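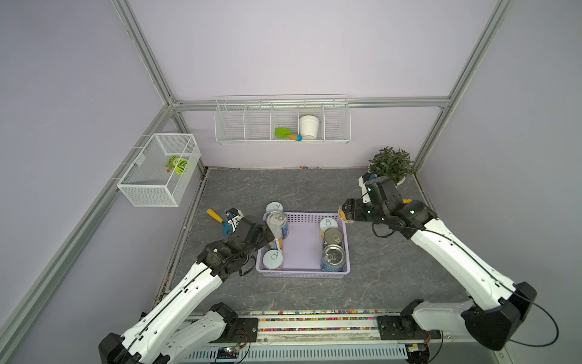

How to Sort Out a Pantry Full of Cans

Set aside 75 minutes. You will be told it takes twenty by people who own four cans.

1. Take everything out. Everything, including the water chestnuts that moved in with you.

2. Read the dates. Canned beans a little past their best are usually fine. Anything bulging, leaking or badly dented along a seam goes in the trash, unopened and untasted, however much you paid for it.

3. Group by what you cook. My neighbor Imelda Calimlim files hers alphabetically and can never remember whether it's "chickpeas" or "garbanzos," so she has bought both for years.

4. Put the oldest at the front. New cans go behind, even when you're tired and the ice cream is melting.

5. Keep a basket for the odd ones. Mine holds 9 at most. When it fills up, we have soup, and the soup is rarely good.

6. Write the month on each lid in marker. I did mine in February and have only cheated on the tomatoes.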